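Progress Report: Evaluation of the Amell Tabletop Handling Kit
Submitted to the Gronosberg Fund, Sunday, February 26, 2023
Prepared by Ruairi Aitken, Evaluation Lead

The review of the Amell kit remains on schedule. The arm and gripper were installed in the first week of the period, and the supplier, Vovar, completed the agreed safety check. Work then moved to pick-and-place trials with kitchenware and toy food, including cups, a plate, a colander and a ketchup bottle.
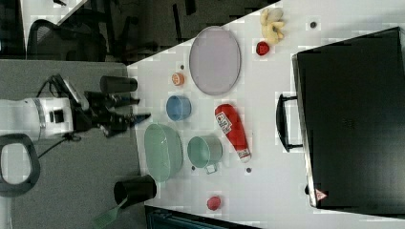 A total of 439 trials have been logged against a target of 1,417. Cups lying on their sides remain the most difficult items for the kit, and Vovar has been asked to supply a revised grasp setting. The setup guide was found to be clear, though its section on calibration needs correction.

Spending is within budget. Of the 100 support hours included in the service plan, 36 have been used. The next stage will repeat the cup trials and begin the comparison with the Ivanyshyn kit. Approval is requested to carry the unused support hours into that stage.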